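4.2 Collection of two-handed demonstrations

Demonstrations were recorded in homes, on the furniture already there and with whatever the household kept on its tables. Each operator worked with a pair of hand-held grippers, one in each hand, and no robot was present at this stage. We gave the operators a short list of task types (pick up, move, hand over, sort) and left the choice of objects to them. The Skodura set holds 2940 demonstrations gathered in this way, of which 1538 include at least one soft object such as yarn, cloth or a plush toy.

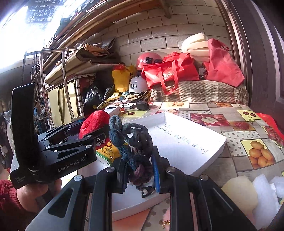 Figure 3. View from one hand-held gripper, its jaws around a bundle of knitted cord and fabric. The second gripper is held upright on the left.

Soft objects are harder to label than rigid ones. A bundle of cord has no fixed outline, and the point where the jaws meet it is often hidden by the material itself. We therefore marked the start of a grasp from the jaw opening alone — the first moment at which it stops changing — and used the video only to settle unclear cases. Two annotators checked a random sample of 100 grasps and disagreed on 57, mostly by a few video frames. These were kept with the earlier of the two times.

The Blackwood baseline was trained on the same demonstrations without the grasp labels. Both models received the views from the left and right grippers as separate inputs, as described in Section 3.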